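Purna Three-Tier Rack
Owner's Guide, Model 404
Section 4: Setting Up on a Counter or Table

Read this section before you put anything on the rack. It covers choosing a place, standing the rack, loading plastic stemware, and day-to-day care. For unpacking and the parts list, go back to Section 2. Wall mounting is not covered in this guide; the Model 404 is a standing rack only.

4.1 Choosing a place

1. Pick a flat surface that is deeper than the rack. The end frames must stand fully on the surface, with no foot hanging over the front.
2. A corner or the back of the counter is best. The rack steps down toward you, and the tallest tier belongs at the back.
3. Clear the surface and wipe it down. Let it dry.
4. Run your hand along the back of the counter, where it meets the wall. Many counters and tabletops have a metal trim strip or a bead of caulk here. The back feet should stand in front of the strip and never on top of it.
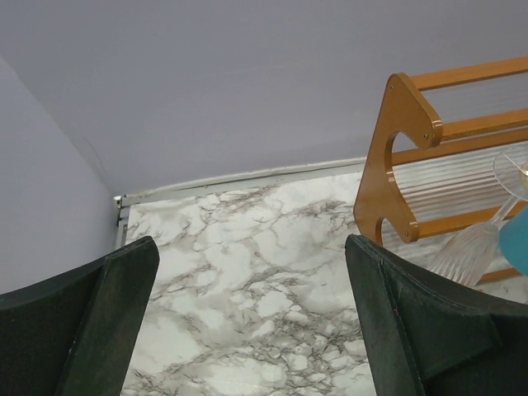

5. If the surface is stone or has a stone-pattern covering, lift the rack to move it. Do not drag it. Grit caught under a foot will scratch most finishes, and on a heavily veined pattern you may not notice the scratch until the light hits it.

Note: A surface can look level and still be off by a little. Set a filled drinking glass on it and look at the water line from the side.

4.2 Standing the rack

1. Hold the rack by both end frames. Do not lift it by a rail.
2. Lower it so that all the feet touch at the same time.
3. Press down lightly on the top rail at the left, then at the right. If the rack rocks, turn it end for end and try again before you reach for the felt pads.
4. If it still rocks, stick one felt pad (in the small parts bag) under the short foot. Use one pad only.
5. Check that each translucent insert is seated between its rails. Push down at both ends with your thumbs. An insert that is lifted at one end will tip whatever you set on it.

CAUTION: Do not stand on the rack, hang anything from the rails, or use it as a shelf for pots. It is made for light pieces.

4.3 Getting the items ready

Set everything out on the counter next to the rack before you load it. Small things such as funnels roll, so lay them down on their side away from the front edge, with the wide rim on the counter. Boxes and packets that came along with the groceries go in the cupboard first -- cardboard should not be kept near wet glassware. 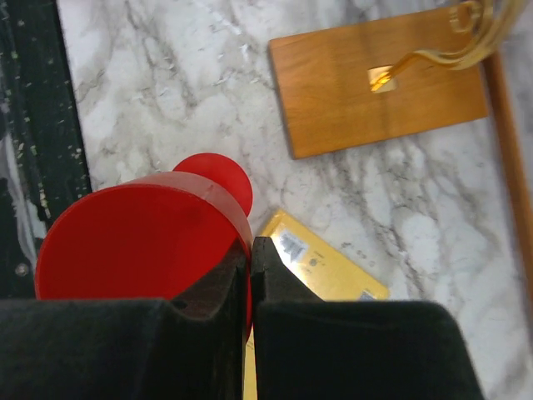 Wash funnels the same way as the glasses. Rinse the spout from the narrow end, shake it out, and stand the funnel wide end down to drain. Do not push the spout between the rails to hold it up. It will wedge, and pulling it free puts strain on the joints.

Sort what you have into two groups: pieces with a stem and pieces without. Load the stemmed ones first.

4.4 Loading plastic wine glasses

1. Start with the back tier and work forward.
2. Turn the glass upside down, holding it by the stem.
3. Lower the bowl into place and let go only when the glass stands by itself.
4. Leave a finger's width between bowls. Glasses that touch will dry slowly where they meet.
5. Put the widest bowls at the ends of a tier.

Note: Plastic stemware weighs very little. A draft from an open window can be enough to knock over a glass standing on the counter, so do not leave empties near the edge while you work.

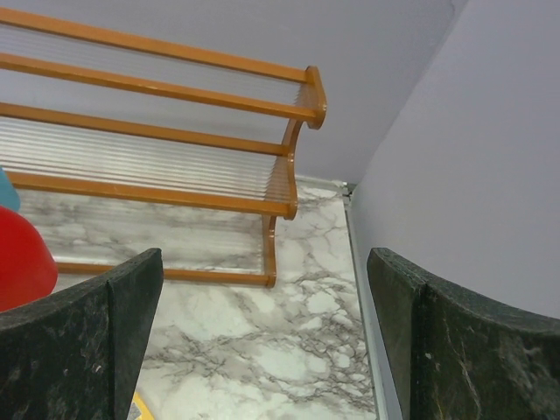
Can I use the bottom tier for full bottles?

Full bottles should stay off every tier, the bottom one included. The rails are glued and pinned for light loads, and a bottle puts all its weight on one spot. Keep bottles in a separate holder on the counter.

4.5 Using the rack with a bottle holder

A wire bottle holder can stand in front of the rack if there is room. These holders come in many shapes, and those with loops and curls take up more space than their base suggests.

1. Put the rack in place first and the holder second.
2. Slide the holder back until its wire is close to the front rail, then pull it forward slightly. Wire should not rub on the wood finish.
3. If the holder has a wooden base board, keep the board dry. Do not let glasses drip on it.
4. Angle the holder if that makes the bottles easier to reach. 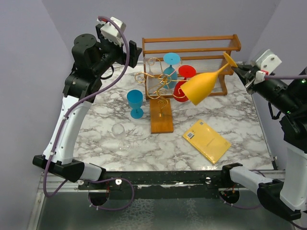 5. When you take down a glass that stands behind the holder, lift it straight up by the foot until the bowl clears the wire, then bring it toward you. Tilting it too soon is the usual cause of scuffed bowls.

CAUTION: Remove bottles from the holder before you move it.

4.6 Care

Wipe the rails with a damp cloth and dry them right away. Take out the inserts every few weeks and wash them by hand in warm water. Do not use scouring powder on the wood or the inserts.

Replacement inserts are part no. 186. Felt pads are part no. 24. Order both from Kornbridge and give the model number with your order.

Guide revised 13 Nov 2021. Text by Valentina Gallardo.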